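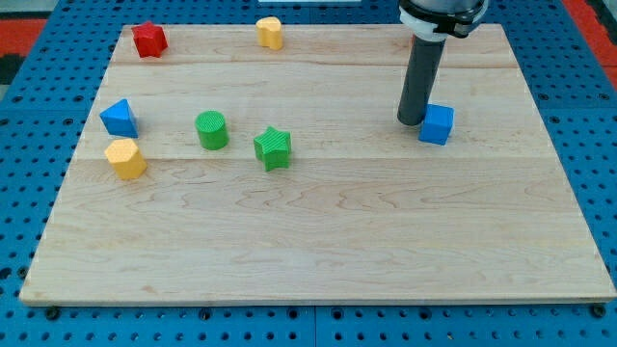 Tuesday, start 8:40

Finish trials for the maple panels, continued. Shop at 41 percent humidity when I opened up, which is lower than last week. Ha-neul had the heater on early because the glue for the Urkitz job needed to sit above 60 F overnight. Turned it down before doing any coating.

Where we are: the oil blend from Devadiga (one coat, wiped) looks fine on the flatsawn pieces but goes blotchy wherever the grain swirls. Same trouble as before. The straight-grained planks take it evenly and then you get to a curly bit and it drinks twice as much and goes dark. On a glued-up panel the difference shows at every seam. The customer asked for pale and even, so this matters.

Plan for the day was to compare four preparations on offcuts from the same glue-up, all sanded by the same person with the same paper.

A — sanded to 180, oil straight on
B — sanded to 220, oil straight on
C — sanded to 180, thin wash coat of dewaxed shellac, scuffed, then oil
D — sanded to 180, dampened, dried, sanded again at 220, then oil

Sanding done by me, all with the random orbit, then by hand along the grain. Vignesh says I lean on the machine too much on the left side of a stroke. He may be right, there were faint pigtails on the first A piece and I had to redo it. Lost half an hour there.

9:50. Shellac mixed. Used the flakes from the Tulten jar, strained through a paper filter. Wash coat went on with a cotton pad. Touch dry very quickly, left it an hour anyway.

10:15. Dampened the D pieces with a sponge, both faces. Last time I only wet the show face and the thin offcuts cupped. Stood them on edge to dry with a gap between.

11:30. Scuffed C with a gray pad. It balled up a little near one end where I must have left a wet edge. Wiped off with a dry rag, no solvent.

11:45. Oil on everything. Flooded, left 15 minutes, wiped, checked again at the half hour and wiped a second time. Rags went in the water bucket with the lid on. Please keep doing this, there was one hung over the vise on Monday evening.

Looking at them under the window at 1:20, after lunch:

A is blotchy, as expected. Darkest of the four.
B is a little lighter than A and still blotchy. The finer grit helps the color more than it helps the evenness.
C is the palest and by far the most even. The swirls still show but as figure, with no dark patches. Feels slightly less like bare wood under the hand.
D is somewhere between B and C. Nicer to the touch than any of them. End grain much darker than the face, which I did not see on C.

Vignesh prefers D. His point is that the panels will get used and wiped down, and a wash coat under oil may wear through unevenly, after which the bare spots will drink oil and we are back to patches. I think that's a fair worry but we have no numbers for it. Ha-neul suggested doing D and then a wash coat only on the curly areas. I don't like spot treatment, the border always shows on a pale wood.

Agreed to do a rub test on C and D before choosing. Put each one under the weighted felt block, 1000 strokes, damp for the first half. Will do this on the long jig so both get the same travel. The counter on the jig skips if you go too fast, so keep it slow. Ran one C piece as far as 319 strokes this afternoon before the felt came unglued from the block. No visible change to the surface at that point. Reglued the felt with contact cement, clamped, leave it alone until morning. Start that piece over on a fresh offcut, don't pick up the count where it stopped.

Other things

Seams. Two of the panel seams can be felt with a fingernail after oiling, both in the second glue-up. They were flush off the planer. I think we surfaced too soon while there was still moisture along the glue line, and it has shrunk back since. For the next batch leave glued panels 3 days before planing. I have written it on the clamp rack too.

Planer. Small tearout on the curly sections again. New knives are here from Toltau but not fitted. Until they are, take lighter passes and feed at a slight angle. Anything badly figured goes to the drum sander.

Stock. Enough maple for the Urkitz panels and perhaps one spare. The last two boards in the rack have a gray mineral streak at one end. Fine for undersides. I put chalk on them.

Vignesh wants to try a water-based finish as a fifth option. I said go ahead on offcuts but keep it off the oil bench. He should note how much the grain raises and whether the color stays cold. My memory of it is that maple goes a bit lifeless, but that was an older product and I didn't keep the samples.

Samples are labeled on the back in pencil, letter and face up. They are on the top shelf by the window with half of each one covered in card, to see how much they yellow. Please leave the card where it is. Check in April.

4:45. Swept, bucket topped up, heater on low.

Tomorrow: rub test on C and D, felt first. Fit the planer knives if Ha-neul is in. Order gray pads, down to the last two. Ask Urkitz if the edges are to be rounded or just broken, the drawing says both.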